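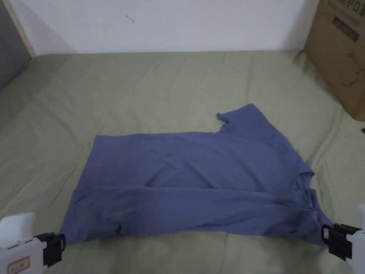 Muthu Murthy maintains that a T-shirt has no business being folded at all, and that the correct place for it is the back of a chair until worn. We print his view in full because he will only write in again if we don't. The rest of this page is for people who have run out of chairs.

Blue-purple T-shirt on an olive-green sheet, laid sideways with the hem to the left, held at its two near corners. There is a long band of fabric along the near side and a fair crop of wrinkles in the middle. Neck end still bunched.

Welcome to the May gallery, then. The theme is folding on the bed, which came out well ahead of ironing in our readers' poll (ironing received one vote, and I have my suspicions about whose). Regulars will know the house rules by now. Any garment, any method, no laughing at other people's sheets. Newcomers should know that we began as a page about airing cupboards in Skevdale and drifted.

The bed has a lot going for it as a folding table. It is large and soft, and you cannot go to sleep until you have finished, or at least until you have moved the pile to the floor. Against it: the height. A low bed will find your back by the fourth shirt. I kneel on a cushion, which lends the whole business a devotional air it hasn't earned.

A word on the T-shirt, as it brings in more post than everything else put together. There are two schools. The first folds lengthwise, tucks the sleeves in, and then brings the hem up to the neck in halves or thirds according to the depth of the drawer. The second does the famous pinch-and-flip, which takes two seconds once you have it and most of a winter to get. I belong to the first school, having been expelled from the second.

Smooth it before you start -- flat of the hand, from the middle outwards -- and get the collar lying down early. A collar that is bunched at the beginning will be bunched at the end, only now with a shirt wrapped round it. Érica Batista sent us 400 words on collars alone last autumn and I can't fault any of them, though I did skip a few. 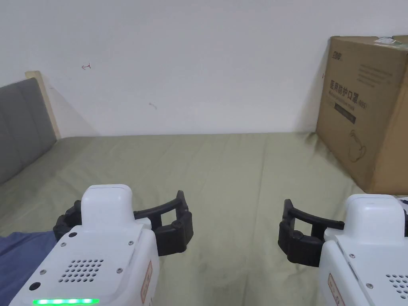
You all go on about shirts, writes Neusa Nogueira, and not one of you has mentioned the sheet, when a tight sheet is half the job and a slack one creeps along with whatever you are smoothing. She pulls hers taut from the far side first and will not hear of doing it any other way.

Green sheet stretched across the bed to a white wall, with two white grippers low over the mattress, black claws angled towards each other.

Neusa is right, and I have been round my own bed twice since her message arrived. Mine is a fitted sheet of roughly 12 years' service, and the elastic has taken early retirement. It now comes off at one corner whenever I fold anything bigger than a vest.

Colour got a mention too. Tarcísio Bezerra favours a plain sheet under dark clothes so that he can find the edges, and a patterned one when he would sooner not see how he's getting on. I've tried both and recommend the second.

Next month is socks. Please send pairs where possible.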